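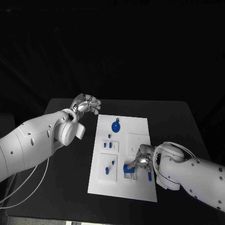 Recording teleoperated demonstrations on the peg board

Before you start

These steps cover two-handed demonstrations recorded by remote control, with the operator wearing the Plutier gloves. Allow 15 minutes for set-up. The board, arms and backdrop should already be in position, and the camera exposure should be locked.

Step 1. Place the board

Lay the white board in portrait on the dark table, between the two arms. A slight tilt is acceptable and gives useful variation between sessions. Do not move the board once recording has begun.

Step 2. Check the parts

The loose parts are mostly blue. Compare them with the start sheet for the task and correct anything out of place by hand, with both arms paused. A plate may start empty if the sheet says so.

Step 3. Match the gloves to the hands

Hold your own hands in the pose shown on the operator screen, then press the pedal to engage. If a robot hand jumps on engaging, release the pedal and repeat the match. Jumps usually come from a thumb that was not fully open.

Step 4. Park the idle hand

For single-handed moves, keep the other hand raised clear of the board with its fingers loosely curled. Avoid resting it on the table – contact forces there end up in the log.

Step 5. Make the grasp

Lower the working hand slowly over the part and close the thumb and fingers together. For the angled block on the slotted fixture, come down from above and watch the slender peg standing beside it. Pause for a moment before lifting. The pause makes the log much easier to cut later.

Step 6. Save or discard

Press S to save and D to discard. Discard any run with a dropped part, unless you are recording recoveries, which go in a separate folder.

Notes

Our current set holds 467 runs, of which 265 passed review. Rekha Vashisht keeps the start sheets. Glove faults go to Girish Malhotra, with the run number.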